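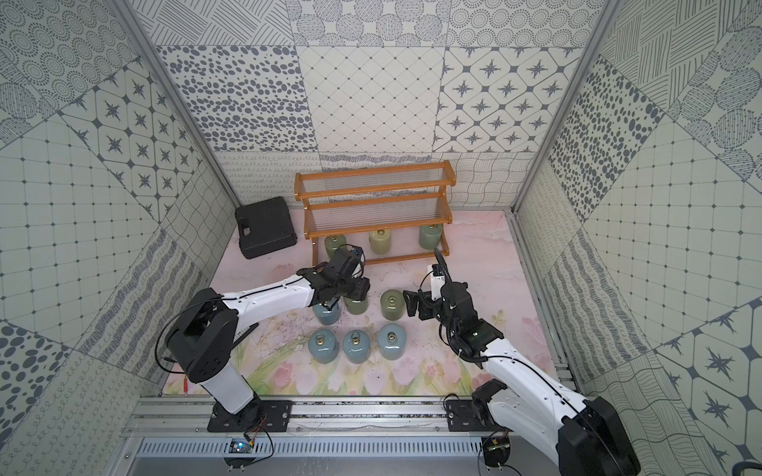 Two robot arms and plenty of canisters, each one with a brass ring on top.

How does a robot know what to grab?

When you want a cookie from the jar, you look, you reach, and your fingers close around the lid. You don't have to think very hard about any of it! A robot arm has no such luck. Somebody has to write software — the set of instructions a computer follows — to help it with every bit of that job.

The first part is called perception, a big word for noticing things. A camera on the robot's wrist sends in a picture, but to a computer a picture is only a very long list of numbers. The software has to work out which numbers are canister, which are floor, and which are that shiny little ring. One way to teach it is to show it lots of pictures, maybe 2000 of them, until it gets good at spotting rings in all sorts of places. 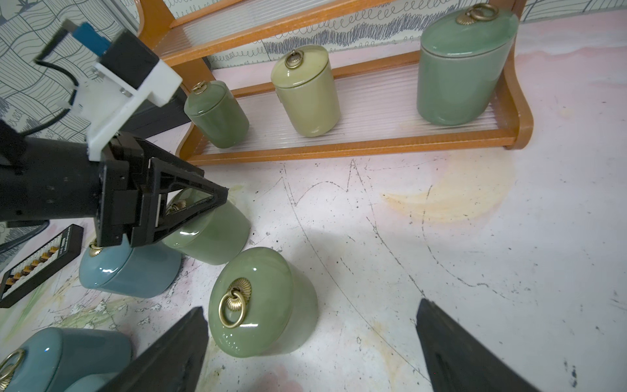 Paweena Pongsiri

Now look at the jars lying on their sides. A ring on a standing jar is up at the top, but when the jar is lying down, the ring is off at one end, so the gripper may need to come in from a whole new direction. Choosing that direction is called planning. The planner tries out paths inside the computer, before the arm moves at all, and throws away any path that would bump into the rack or the wall (or the other arm, which would be very rude).

Last comes control. Control software checks where the arm is, compares that with where it should be, and nudges the motors a tiny bit. Then it does it again, and again, perhaps 80 times in a single second. You do something like this when you carry a very full glass of milk across the kitchen.

Want to try it yourself? Close your eyes and have a friend guide your hand to a mug using only the words left, right, up, down, forward, back and stop. Your friend is the software, and you get to be the arm.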